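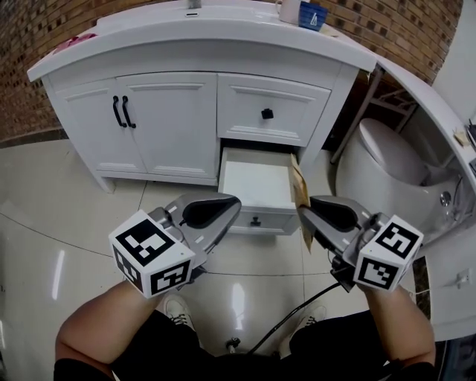

Bottom drawer, pulled all the way out. The mug and cup up top have not been assigned a home.

The Downstairs Bathroom, February

Regular visitors will remember the pantry gallery, which ran to 457 pictures and cost me at least one subscriber (hello, Birdie Kasprzak, I know you still look). The bathroom gets a much smaller gallery on the grounds that it is a much smaller room. I've put up the one picture for now and will add the rest underneath when I've sorted them, a sentence that has appeared on this site before.

Some notes to go with it, for the people who write in.

The vanity. White, raised panels, black handles on the doors and black knobs on the drawers. The counter bows out in front, so you meet it with your hip at night. Kathleen Gallagher calls it "the ship." I have stopped correcting her.

The bottom drawer. For 9 years this was where hotel shampoo went to retire. The top drawer had the things we used, the bottom drawer had the things we were going to use on a trip, and we don't take trips. All of it went into a bag, and the bag went to Rosemarie Sauerland, who does take trips and has asked me not to send another.

The brown paper. Standing up along the right side of the drawer. I'm a believer in paper in drawers and will not be taking questions about shelf liner, having once spent a whole Saturday peeling up a roll of Seluline with a butter knife.

The brick. People either love it or ask when we're going to finish the wall. It is finished. The bricks go light row, dark row, light row, and you have plenty of time to appreciate this from the toilet.

The floor. Big glossy tiles, white going on cream. They show everything. Beryl Gosling recommended a Wulleck mop, which I bought, and which now needs a cupboard.

The other counter. It curves too, over by the toilet, and there's a metal rack back in the gap that I keep meaning to do something about. That will be a separate gallery, or possibly a separate year.

Still to come: the top drawer, the inside of the double doors, and a long look at the 10 washcloths I was told we couldn't manage without.

Posted February 28, 2018 in Drawers, Bathrooms
Previous gallery: The Pantry, Part Four
Next gallery: Coats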